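Small studio at Virnside in July, worth getting a booth?

plarkix_dev
Posted Tuesday, 9:14 am

Hey all. We're a team of 2 making a farming and cooking game called Plarkix, and we got offered a booth at Virnside this July. It's $300 for the table, plus travel and somewhere to sleep. I've only ever shown the game online, through demo festivals and a couple of streams, and I'm kind of scared of standing there for 6 hours while people walk past. Has anyone done it? Did it get you wishlists or just a sore throat?

mossbucket
Posted Tuesday, 9:52 am

Did it last year with our puzzle thing, and I'd go again in a heartbeat! I learned more from watching strangers play for one afternoon than from months of Discord feedback. People online tell you the tutorial is fine. People at a booth stare at the jump button and then look up at you (heartbreaking, but so useful).

Wishlists were meh, I won't lie.

Trevor Rowbotham
Posted Tuesday, 10:30 am

Going to disagree with mossbucket a bit. I took Vulluvness to Virnside and the hall was so loud that our audio might as well have been off, and it's a rhythm game. We talked to 8 press people and got one write-up, from a guy I already knew. The online demo week did far more for us and I was home in my socks the whole time.

If your goal is sales, stay home. If your goal is playtesting, you can do that at a local meetup for the price of a pizza.

plarkix_dev
Posted Tuesday, 11:05 am

Ouch, but thank you, both of you. Sound isn't a huge deal for us, it's a quiet game. Mostly you grow stuff and cook it — the demo is the corn chapter, and I've been redoing the crop art all week.
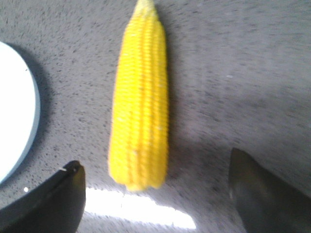
Corn, my whole week

So a playtest crowd is really what I'm after, I think. Publishers would be nice too, but I'm not counting on it.

halfpixel
Posted Tuesday, 11:41 am

Love a corn chapter. Those rows of kernels look like a pain to model, good luck.

On publishers: they don't wander the floor much, in my experience. You book them ahead through the meeting app, and the slots go fast. Magalhães on the old board had a good post on how to word those requests, worth digging up.

Trevor Rowbotham
Posted Tuesday, 12:20 pm

Yeah, but you can book those same meetings as video calls now. Same people, same slides, no hotel bill.

mossbucket
Posted Tuesday, 12:48 pm

Trevor, come on, it's not the same. Our best contact came from sharing a table at lunch with someone who'd missed her train! You don't get that on a call — you get "you're on mute" and then it's over.

plarkix_dev
Posted Tuesday, 2:03 pm

Okay, I'm leaning yes on the booth. Next question, do I bring my own monitor or rent one from them?

halfpixel
Posted Tuesday, 2:10 pm

Bring your own. And a power strip.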